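Skillthorpe diners to pay for extra ketchup

Pulta, the lunch chain with 2 counters in Skillthorpe, will charge for second helpings of ketchup and other sauces starting in November. The company says the change will cut waste. It points to a survey of 233 customers, most of whom said they "sometimes" leave sauce on the plate.

How that adds up to a fee is hard to see. Pulta hasn't said how much sauce it throws out, or whether prices elsewhere on the menu will drop - a question it was asked twice.

Mélanie Landry, who eats at the Workneh Street counter most days, isn't sold. "They raised the fries in spring and called that waste too," she said. 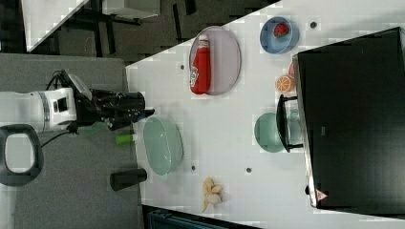 A petition against the charge had 733 names by noon. Pulta says it will review the fee after winter but gave no date.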